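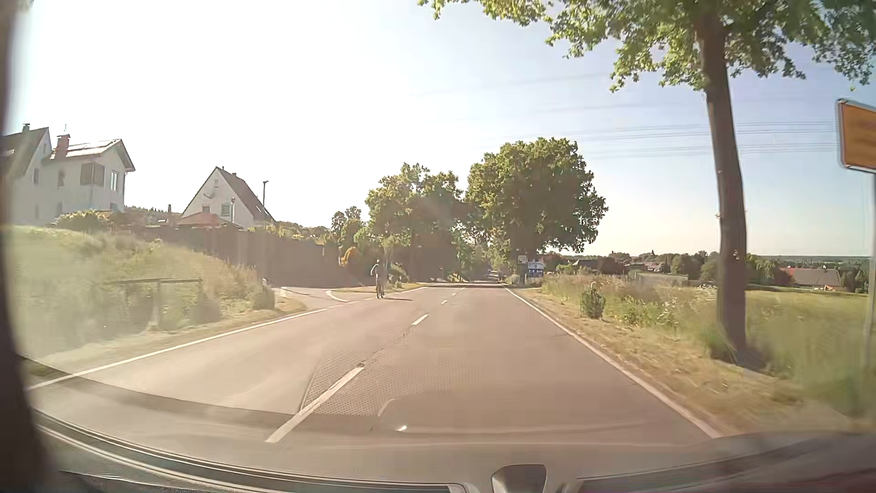 4. Recognition scenes and the delayed name

4.1 Material

The novels discussed in this section come from the Fakalura list, a catalog of domestic suspense fiction published in English as paperbacks and e-books. We took every title in which a main character meets a person she believes she has met before under another name. This gave 60 novels. Short stories and novellas were left out, as were later books in a series where the reader already knows the person from an earlier volume.

For each novel we marked two points in the text. The first is the meeting, which we define as the first page on which both characters are present and speak. The second is the naming, the first page on which the viewpoint character connects the person in front of her with the earlier name, in speech or in thought. The distance between the two points is what we call the delay. It is given in words, as page sizes differ between the print and e-book editions.

4.2 Length of the delay

The delay varies a good deal. In the shortest case, Netgate, the heroine needs only 400 words to place the man who has come to value her late mother's house. In most of the novels the delay takes up several chapters, and other plot lines are started inside it. A small group has no naming at all in our sense: the reader is given enough to make the connection, but the viewpoint character never makes it on the page. These novels are kept in the sample but are not used for the comparison of lengths.

Short delays tend to fall in novels that open with the meeting. Netgate is typical. The name is given at the end of the first chapter, and the rest of the book is taken up with what the heroine should do with her knowledge. The question of who the man is has been settled early, and suspense depends on whether he knows that she knows. Long delays are more common where the earlier acquaintance was brief, such as a summer job or a shared train journey, and where the author can reasonably let the memory come back in pieces.

4.3 What fills the delay

Three kinds of passage turn up again and again between meeting and naming. One is the false match, in which the heroine settles on a wrong explanation (he looks like an actor, he must have been at her school). Another is the partial memory, usually of a voice or a habit of the hands. Faces are used less often than we expected. The last is the outside check, where she asks a sister or an old friend and gets an answer that does not help.

The Mateos Inheritance uses all of them. The false match comes within 800 words of the meeting and is accepted by the heroine for five chapters. A partial memory, the way the man taps a spoon on the rim of a cup, is mentioned twice before she reacts to it. Her sister is then asked and says that she remembers the spoon but not the man. The naming follows in the next chapter, in a scene where he is absent. This last detail is common. In novels with a long delay the heroine is more often alone when she makes the connection, and the confrontation is held back for a later scene.

Ullomon is a partial exception. The passages between meeting and naming are told from the point of view of the man, who recognized the heroine at once. The reader therefore waits for her to catch up. We counted this as a delay, but it works differently from the others, and the partial memories are replaced by his attempts to find out how much she remembers.

4.4 Limits

The naming point was not always easy to fix. In a few novels the heroine thinks of the earlier name, rejects it, and returns to it later. We took the first mention in these cases, even when the gap before the second was more than 1,000 words. Choosing the second mention would lengthen the delay for those titles but would not change the order of the groups described in 4.2. The sample is also limited to one list, and editors there may prefer a certain pace. Section 5 takes up the novels without a naming and looks at how their final chapters are built.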